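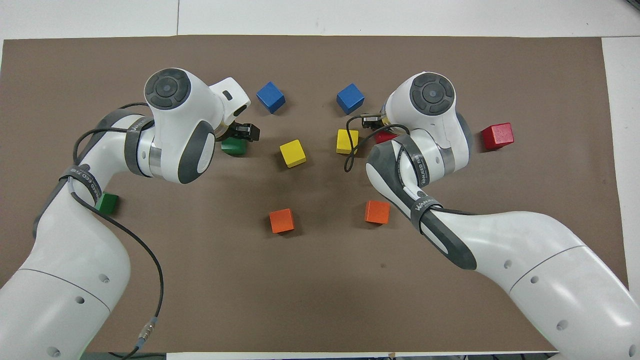 How many colours should a small shop use on its shelf labels?
Four is enough for most shops, and one of them should be plain white.

Notes for the talk, Konrad Tokarz, Standside, 11/06/2026

Slide 1. Greet people, wait for the door to close. Say my name slowly. I work with shelf labels and signs, first at Szulc and now on my own. I will speak for half an hour and then take questions.

Slide 2. The Clorik shop. When I came there in March, they had 2000 products and a different label colour for almost every supplier. The staff knew the system by heart. The customers did not know there was a system. Pause here.

Tell the story of the lady with the tea. She believed that green labels meant organic. In Clorik green meant that the delivery comes on Tuesday. She had been buying the wrong tea for half a year, and she was quite angry, with good reason.

Slide 3. Colour must answer a question which the customer has. Price reduced? New? Without nuts? Supplier is a question for the stock room, so put it on the back of the label in small letters.

Slide 4. 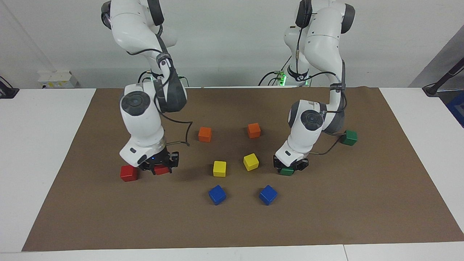 Five colours, two cubes of each.

Ask the room: if these were labels, which colour means "reduced"? Let them call out the answers. Usually I hear red and yellow, and sometimes orange. Do not correct anyone. Then say that red and orange are also hard to tell apart under warm shop lamps, so choose one of them and forget the other.

Slide 5. People who see colours differently. Always add a word or a shape. A triangle in the corner costs nothing if you print the labels yourself. Show the Clundum label sheet, pass it to the first row and ask for it back (last time it did not come back).

Slide 6. How we changed it. We printed some 600 new labels in the first week and began with the aisle nearest to the till. Mixed labels looked ugly for a while – warn them about this. The manager wanted to stop after 2 days. I asked her to wait until the weekend.

If time is short, skip slide 7 (the lamps) and go directly to questions. Handouts are on the chair by the window.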